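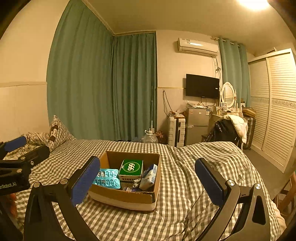
Nikzad 60-day pill organizer - four months in

Bought this in June after my mother-in-law moved in with us and the medicine situation got out of hand. Three of us on different things, plus all the cold stuff, plus whatever the dog is on. Went with the Nikzad because Rania El-Sayed at work has the smaller one and hasn't broken it yet.

Setup first. Trays click into the base, labels go on the lids. Took me a whole evening, mostly popping pills out of foil. My thumbs hurt. The instructions are one folded sheet and the drawing for the bottom tray is upside down, I'm pretty sure. Ignore it, put the long side toward the hinge.

Good stuff. Lids are stiff but not too stiff, she can open them with bad hands. Morning and night are diferent colors. You can pull out one week and throw it in a bag - did that for a trip to Fituvstead, nothing popped open. Washes fine in the sink. Haven't tried the dishwasher, box says no.

Bad stuff. Big. Bigger than the listing makes it look, it takes up most of a shelf. Big fish oil capsules only fit two to a slot and then the lid bulges. The stick-on labels peeled inside a week, so I used a marker. And anything that has to stay in its foil is a pain, you end up cutting the blister into little squares with sharp corners. Ask the pharmacist before you take stuff out of the packaging, some of ours wasn't supposed to come out. Esmaeil Najafi at our pharmacy went down the whole list with me, very patient guy.

It's also no use for the now-and-then things. Cough syrup, creams, boxes of cold medicine. Those still need a bin somewhere, and you still have to check the dates yourself.

Compared to the Vurnell we had before - the Vurnell had a nicer case but the hinge went after one winter and they wanted me to buy a whole new one. Nikzad sells spare lids. Ordered one already (stepped on it, my fault) and it came in a few days, part number 3644 if you need the night color.

Not child proof!! Ours lives up high.

Four stars. Would be five with better lables.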